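Mostent Two-Arm Cell: Setup and Care FAQ

Which fingers fit the Mostent grippers?
The Morneck dark molded fingers with the mesh pad on the inner face. Fit them in pairs. Mixing an old finger with a new one makes the pads meet unevenly.

How do I check them after fitting?
Open the gripper fully over a clear part of the table and look at the wrist camera view. Both tips should come to the same height, with the pads facing each other.
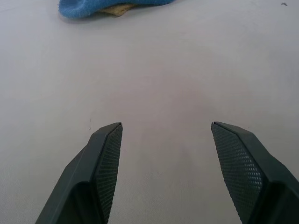 How often should the pads be cleaned?
Every 4 hours of running time. Use a dry brush first, then a damp cloth. Lint packs into the mesh and lets thin fabric slip. Do not use solvent.

When do the pads need replacing?
When the mesh is worn smooth at the tip. Our first pair was changed at 1,207 grips. The part is Paracha kit 37, sold with screws.

The arm stops partway through a move. What should I look at?
Start with the cables. Each gripper needs a slack loop long enough for the wrist to turn all the way in both directions. Run both arms at low speed with a sock in one gripper and bring the other gripper up to its free end.
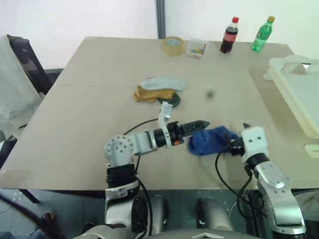 If a cable goes tight at any point, stop, give the loop more length and clamp it again. Then repeat the same move. If the arm still stops and the log shows code 29, the elbow joint needs to be homed.

Can I home one arm by itself?
Yes. Park the other arm first, then choose Home Single in the Lolano panel.

Do I have to recalibrate after changing fingers?
Yes, both the wrist camera and the grip width. Run the camera first.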